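Unit 8 handout: Pattern, repeat and surface

Welcome back! Last time we finished with plain weaves and stripes, so this week we get to the fun part, which is how a design travels across a surface without the eye tripping over the join.

Key terms

Repeat: the smallest piece of a design that can be copied to fill a whole cloth, sheet or wall.
Motif: a single figure inside the repeat (a rose, a leaf, a star).
Ground: whatever sits behind the motifs. Beginners forget it all the time, and it does half the work!
Scattered layout: motifs turned in several directions, with no clear top or bottom.
Running bond: the brick layout, each row shifted by half a unit.

Straight repeat and half drop

In a straight repeat the unit sits in a plain grid. It's easy to cut and easy to match, but any strong motif will line up into stripes you never planned. A half drop slides every second column down by half the height of the unit, and suddenly the stripes melt away. Try it with your own leaf drawing from Monday. I love watching this one click.

Worked sum: the Flestholm sample has a unit 618 mm tall. Half of that is 309 mm, so the second column starts 309 mm lower. The Mahuika sample is 285 mm tall, giving a drop of 142.5 mm. Keep the half millimeter! Over a long wall, rounding will show.

Geometric next to floral

Put a hard grid beside a soft print and each one changes the other. The grid looks stricter, the flowers look looser. Pale grounds help a lot, as they leave the grid to carry the contrast. Squint at the pair and ask which one you notice first. 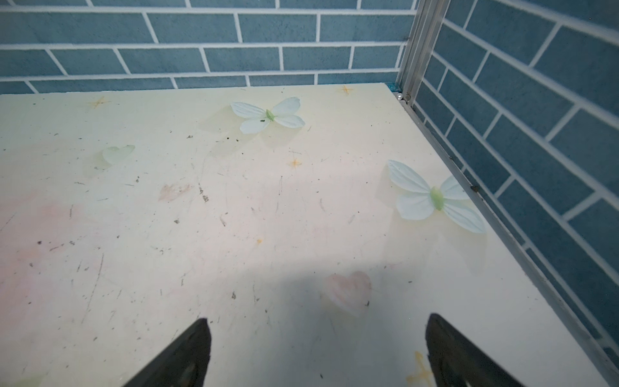
Blue brick pattern with a pale printed surface, in both views.

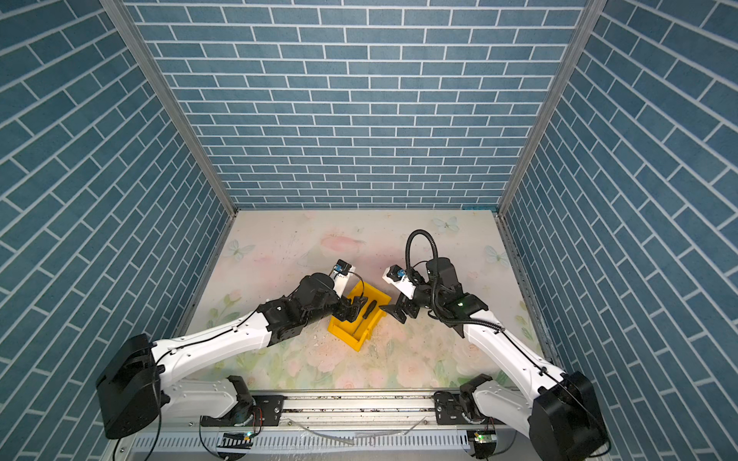
For next week

1. Draw one motif and set it out twice, as a straight repeat and as a half drop.
2. Fill a sheet 1000 mm wide with whichever you like better.
3. Bring a scrap of printed paper or cloth from home, the busier the better.
4. Read the Weltix notes on color order, pages 1 to 8. Skip the part on inks for now, we'll do it together with the Allis swatches.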